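**Stelter bulk shop to reopen in August, bigger and with a refill wall**

Zavon Dry Goods is coming back. Doors open again in August, same corner on Rana Street, twice the floor space now that the old shoe repair next door is part of it. The wall between the two came out in spring.

Owner Mohit Nautiyal was on a ladder when we stopped by and didn't come down much. Shelves still going up. Paint on the radio.

"We had people lined up past the register for lentils," he said. "In a store that size you can't turn around with a bag in your hand."

The new layout has 2 entrances and 4 scales, up from one. Flour, beans, rice and oats along the back wall. Spices up front where staff can see them. Coffee from Lula, the roaster out by the rail yard, gets its own counter, and they'll grind it there if you ask.

Customers can bring containers from home, any kind, so long as they're clean. Glass jars with bamboo lids are fine. So are old yogurt tubs.

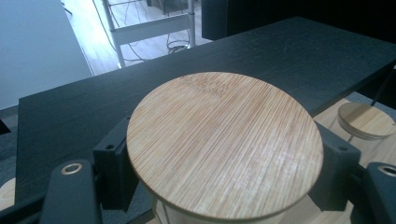 Do shoppers have to bring their own jars?

Paper bags stay free at both doors, and there's a shelf of donated jars to take from. Weigh it empty first, write the number on the tape, then fill.

Prices mostly hold. Nautiyal said nuts are going up a little, walnuts more then a little. Oats and rice stay put. The senior discount stays too, mornings only, till 11.

The shop closed in March with 477 names on its refill club list. Those memberships carry over, no need to sign up again. Cards with punches left on them still good.

Parking is the sore spot. The lot behind holds what it always held and the city has not said if the loading zone out front will be shortned. Bike rack is going in by the side door.

Hiring now for 2 part-time spots, mornings. Apply at the side door, ask for Mohit. Hours after the reopening: 8 a.m. to 7 p.m.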